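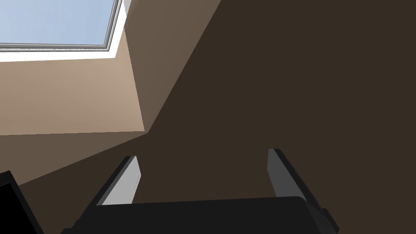
Does Your House Know When It's Going to Rain?

People have been telling each other how to guess the weather for a very long time. Cows lie down before rain. Your grandpa's knee hurts before a storm. Spiders come indoors when winter is going to be a bad one. You have probably heard a few of these, and you may have been told them by someone who was very sure.

I am not very sure. Being sure is easy. You just say the thing in a firm voice. Finding out is harder, and it takes a lot more days.

So let's look at some weather sayings and ask the same question about each one: how would anybody know?

Red sky at night

"Red sky at night, sailor's delight. Red sky in morning, sailors take warning."

I'll start with one that has something behind it, so you don't think I'm just being grumpy. In a lot of the United States, weather mostly moves from west to east. The sun sets in the west. If the sky over there is clear enough for the sunset light to come through red, then the air heading your way may be dry and calm.

See the word "may"? Keep an eye on it. The saying doesn't have that word in it. It also doesn't tell you that in some parts of the world, near the equator for instance, the weather often moves the other way. A sailor there who trusted the rhyme could get pretty wet.

My score: works some of the time, in some places.

Cows lying down

People in Aloldale swear by this one. Cows lie down, so it's going to rain.

Cows lie down a lot. They spend many hours of every day on the ground, resting and chewing, whether it rains or not. If you look at a field of cows at almost any time, you'll probably find one lying down. So if it rains later, you say, "The cows knew!" And if it doesn't rain, what do you say? Mostly you don't say anything. You forget you looked.
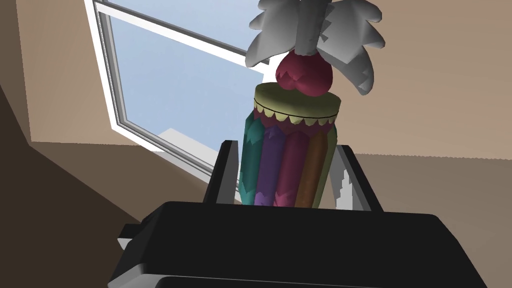 That forgetting is the sneaky part, and it happens to grown-ups just as much as to kids. We remember the times a saying came true and lose the times it didn't. Scientists have a name for this. They call it confirmation bias, which is a big way of saying that we notice what we already believe.

The only cure I know is writing things down. Write down the guess first, before the weather happens. If you wait until afterward, your brain will help you cheat.

The kid who wrote it down

Nazareno Marras lives in Baltlow, and when he was in second grade his aunt, Debora Ferraro, told him that her elbow could feel rain coming. She had broken it as a girl. She said it was never wrong.

Nazareno wanted to check. Every morning in October, for 13 days, he asked her before breakfast what her elbow said, and he put the answer in a notebook. Then at bedtime he wrote down what the sky had done.

The elbow said "rain" on seven days. It rained on two of those. On the other six days the elbow said "dry," and it rained on two of those as well.

So was the elbow wrong? It was wrong plenty. But be careful, because I have to be picky about Nazareno too. Thirteen days is not many. One elbow is not many elbows. And his aunt could look out the window, so maybe she was guessing from the clouds and thinking it was her elbow talking.

Some people do say their joints ache more when the weather changes, and scientists have studied it. Some studies found a small link and others found none. When studies disagree like that, the right answer is "we don't know yet," even if it's a boring one.

His aunt still says it's never wrong.

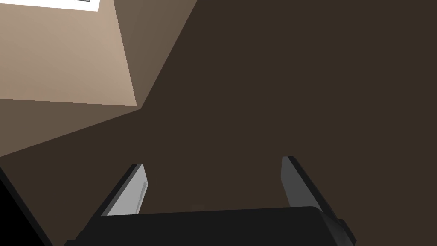
A box, seen up close.

Crickets and the temperature

You can count a cricket's chirps to tell how warm it is. I didn't believe this one when I first heard it. It sounds like exactly the kind of thing an uncle makes up.

But this one holds up fairly well. Crickets are cold-blooded, so their bodies run faster when the air is warm and slower when it's cool. Warm cricket, quick chirps. Different kinds of crickets chirp at different speeds, though, so a rule that fits one kind can be way off for another. Most people can't tell which kind they're hearing. I can't.

Also, you could use a thermometer.

Woolly bears

A woolly bear is a fuzzy caterpillar that is black at both ends and reddish brown in the middle. The saying goes that if the brown band is narrow, winter will be harsh, and if it's wide, winter will be mild.

It's a lovely idea. The trouble is that caterpillars hatched at the same time in the same place can have different bands. Which one do you believe? The band gets wider as the caterpillar gets older, too, so it has more to do with the caterpillar's own life than with the snow that hasn't fallen yet.

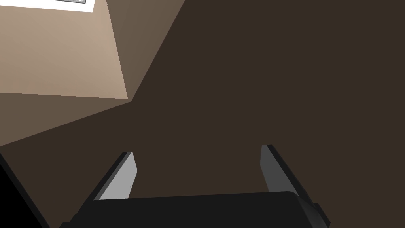
If it could tell you anything about winter, it would more likely be the one that's already over. I wouldn't bet a pair of mittens on that either.

Try it yourself

Pick one saying. Just one.

Get a notebook and write the saying at the top, in plain words, so you can't change it later.

Each morning, write down what the saying predicts. Use pen.

Each night, write down what really happened. "Kind of rained" is not an answer, so decide before you start what counts as rain.

Keep going for a month if you can stand it. Then count up the hits and the misses, and count the misses first.

Words to know

Cold-blooded: having a body that warms up and cools down with the air or water around it.

Prediction: a guess about what will happen, made before it happens.

Confirmation bias: noticing the things that fit what you already think and missing the rest.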